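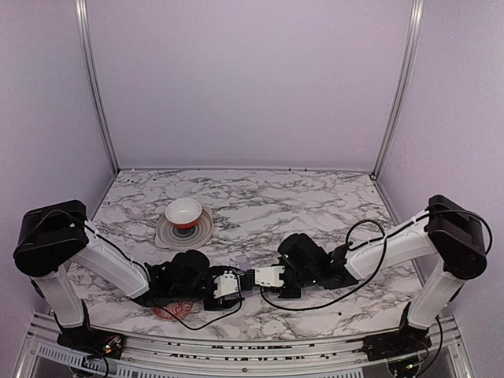 4.2 Keeping two grippers apart at close range

Print this section | E-mail this section
Last updated: March
Reading time: 2 min

Most of the Sedilari planner is ordinary. Each arm has its own joint-space planner, and a coordinator merges the two paths before they are sent out. Trouble starts when the tips have to come within a few centimeters of each other, as in Fig. 4, with a small cube between them. At that range the collision margin we use elsewhere rejects nearly every goal.

We replaced the fixed margin with one that shrinks with commanded speed. The coordinator checks the merged path at 1000 points and scales the margin at each one. Links and columns keep the full margin at all times. Only the wrist and finger meshes are allowed the smaller value. Cables are not modeled, and the operator sets a keep-out volume above each upper link by hand. Tsoukalas and Deligiannis tried a swept cable model in an earlier version, but it doubled the planning time and was dropped.

Fig. 4. Workspace with the two arms reaching toward each other over the marble-patterned tabletop.

Cloth is handled by a separate module, Mestov, which takes over from the planner once a wrist view is available. It does not try to recover the full shape of a garment. It looks for edges where the color changes sharply, such as dark trim on pale fabric, and scores each one by contrast and by the angle between the edge and the open fingers.
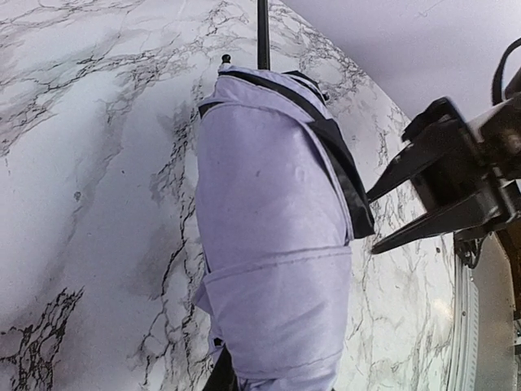 Fold lines within a single color score low under this rule, and we left them that way. The veins in the tabletop were a bigger problem, as they are dark on white and pass the contrast test easily. A mask built from 490 views of the bare surface removes most of them. The 14 trials in which a vein was still picked as the target are listed in Appendix B.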